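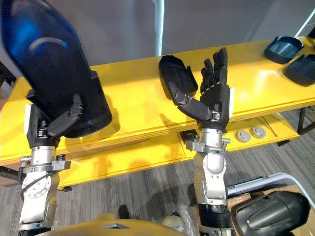 The long yellow table, with the blue shell and the smaller black piece.

October 23, 2024
By the Fiction Desk

Home | Stories | Essays | Archive | Submit

The Table at Galitard

The Office of Unclaimed Goods at Galitard maintained one table for the matching of parts. It was long and yellow, and its surface was kept polished in accordance with a rule older than the building. Articles entered the Office in pieces. It was the duty of the Office to determine which pieces belonged together, and to record the finding.

In June the Office received the estate of the Momico Works, comprising 2,115 articles. Most were matched before the end of summer. Two were not. The first was a large shell of dark blue plastic, rounded in the manner of a helmet, with a flattened rim. The second was a small black tray, rounded at one end, with a raised lip. The inventory listed them on a single line, under a single number, and described them as "one set, complete."

The Office did not dispute inventories. It wrote to the Flirby district, where the Works had once kept a showroom, and asked what the set had been for. Flirby replied that it had sold 19 of them and had never received a complaint. No further particulars were given.

A second letter went to the Thongdee depot. The depot returned a page from an old catalog, in which the set appeared between a footstool and a lamp. The price was stated. The purpose was not. A former customer had written in the margin, in pencil, "Very good in winter."

The pieces were brought to the table again. The shell was turned over, and the tray was tried against its rim, first by the rounded end and then by the other. The Office noted that the fit was poor. It noted also that the two looked well together -- a remark for which the form provided no space, and which was entered under Condition.

The file was closed that autumn. The set was placed on the shelf reserved for articles awaiting winter, and the table was polished.

Recent Stories
The Clerk of Small Bridges
Notice to All Lodgers
An Inventory of the Lower Stairs
The Flirby Timetable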